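정원관리 > 수목·관목 > 설치 및 사용 안내서 > 4장

분류: 낙엽수 / 묘목 심기 / 겨울나기

4. 묘목 심기와 첫 겨울

4장은 오바노(Ovano) 묘목 키트로 받은 단풍나무와 낙우송에 함께 적용됩니다. 화분에 계속 두실 분은 6장으로 가셔도 됩니다. 다만 6장은 대체로 땅에 심으시라는 이야기입니다.

4.1 시작하기 전에

키트에는 묘목 한 그루, 지주대 하나, 고정 끈, 뿌리용 완효성 비료 한 봉, 그리고 Dudberg 토양 측정침이 들어 있습니다. 삽은 없습니다. 삽이 왜 없느냐는 문의는 이미 충분히 받았습니다.

심는 시기는 잎이 떨어진 뒤부터 땅이 얼기 전까지가 좋습니다. 중부 지방이라면 대개 11월이 무난합니다. 이 시기를 놓치셨다면 묘목을 포장에서 꺼내 그늘진 곳에 가식해 두고 땅이 풀리기를 기다리십시오. 현관 신발장 옆은 그늘이기는 하나 가식 장소로 보지 않습니다.

주의: 측정침은 뿌리분에 꽂지 마십시오. 흙에 꽂는 물건입니다.

4.2 심기

1. 뿌리분 너비의 두 배로 구덩이를 팝니다. 깊이는 뿌리분 높이와 같게 합니다. 깊을수록 튼튼하다는 말은 건물 기초에나 맞습니다.

2. 구덩이 벽을 삽 끝으로 거칠게 긁어 둡니다. 점토질 땅에서 벽이 매끈하면 뿌리가 화분 안인 줄 알고 빙빙 돕니다.

3. 묘목을 화분에서 빼고, 감긴 뿌리를 손으로 풀어 줍니다. 끊어지는 잔뿌리 몇 가닥에 사과하실 필요는 없습니다.

4. 뿌리목이 지면과 같은 높이에 오도록 세웁니다. 접목한 품종이면 접목 부위가 흙 위로 나와야 합니다.

5. 파낸 흙을 그대로 되메웁니다. 거름을 구덩이에 쏟아붓고 싶은 마음은 잠시 참으십시오. 완효성 비료는 봄에 겉흙에 뿌립니다.

6. 물을 천천히 줍니다. 한 번에 붓고 끝내면 물은 이웃집 마당으로 갑니다.

7. 지주대를 바람이 불어오는 쪽에 박고 끈을 8자로 느슨하게 묶습니다. 줄기가 조금은 흔들려야 굵어집니다.

참고: Lundthorpe 계열의 왜성 단풍은 키가 작아 지주대가 없어도 됩니다. 지주대는 고추 모종에 쓰십시오.

4.3 멀칭

나무껍질이나 낙엽을 7센티미터 두께로 덮되, 줄기 둘레는 손바닥 너비만큼 비워 둡니다. 줄기를 따라 화산처럼 쌓아 올린 모양은 공원에서 흔히 보이지만 따라 하지 마십시오. 껍질이 썩고 쥐가 이사 옵니다.

덮개는 포근하되 숨을 쉬어야 합니다. 비닐은 쓰지 않습니다.

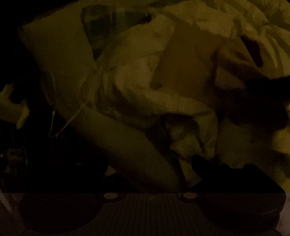
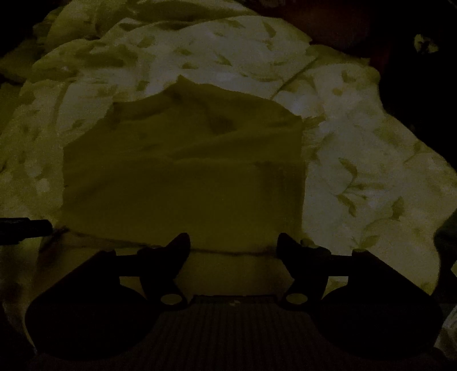 멀칭은 한 번 하고 나면 다시는 손댈 일이 없다고 적혀 있던 이전 판을 두고 Nowakowski는 이런 의견을 보내왔습니다. “바람 센 언덕에서는 낙엽만 덮으면 사흘 만에 맨땅이 나옵니다. 저는 낙엽 위에 솔가지를 얹고 돌로 눌러 두는데, 봄까지 그대로 있더군요. 그리고 ‘손바닥 너비’는 누구 손바닥입니까?” 지적을 받아들여 아래 절차를 고쳤습니다. 손바닥은 어른 것을 기준으로 합니다.

1. 낙엽은 잘게 부수어 덮습니다. 통잎은 젖으면 장판처럼 붙어 물을 막습니다.

2. 바람이 센 자리에서는 낙엽 위에 솔가지를 얹고 가장자리를 돌로 누릅니다.

3. 눈이 녹은 뒤 두께를 확인하고, 얇아진 곳만 보충합니다.

4.4 죽은 것처럼 보일 때

낙우송은 바늘잎나무이면서 가을에 잎을 모두 떨굽니다. 갈색으로 변해 우수수 떨어지는 모습을 보고 교환을 신청하시는 분이 해마다 계십니다. 신청서를 쓰기 전에 다음을 해 보십시오.

1. 어린 가지 껍질을 손톱으로 살짝 긁습니다.

2. 속이 초록색이면 살아 있습니다. 안내서를 덮고 봄까지 기다리십시오.

3. 속이 갈색이고 가지가 뚝 부러지면 더 아래쪽 가지에서 되풀이합니다.

4. 밑동까지 갈색이면 9장 ‘교환 및 위로’를 보십시오.

주의: 확인은 한 가지로 충분합니다. 날마다 온 가지를 긁으면 멀쩡하던 나무도 교환 대상이 되며, 이 경우는 교환해 드리지 않습니다.

4.5 단풍색이 나오지 않을 때

심은 첫해에는 색이 흐릿할 수 있습니다. 단풍은 낮 볕이 넉넉하고 밤이 서늘해야 붉어지며, 여름 끝에 질소 비료를 주면 시월까지 눈치 없이 푸릅니다. 포장 라벨의 빨강은 다 자란 나무를 찍은 것입니다. 볕이 하루 네 시간도 들지 않는 자리라면 휴면기에 옮겨 심는 편이 빠르고, 옮긴 뒤에는 4.2의 1번부터 다시 하시면 됩니다. 측정침은 그동안 닦아서 마른 곳에 보관하십시오.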